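Ticket 200-31: Oral history archive, deportation interviews
Opened: Mon 10 November
Reported by: Olesia Koval, Eldale Reading Room
Assigned to: Edmund Bielecka

Issue: Transcripts for 23 interviews with former deportees from Gadby display the wrong year of return.

Step 1. The catalog export was compared with the interview cards.

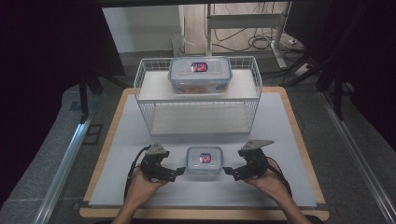 Plastic food containers on a pale work surface, both views. 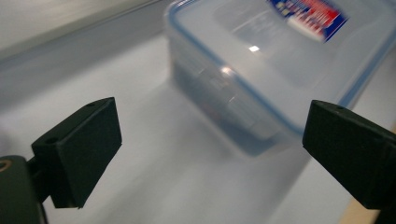 Step 2. The date field was found to read January for every blank entry. The import rule has been corrected.

Status: Pending review by Ustyna Tkachuk.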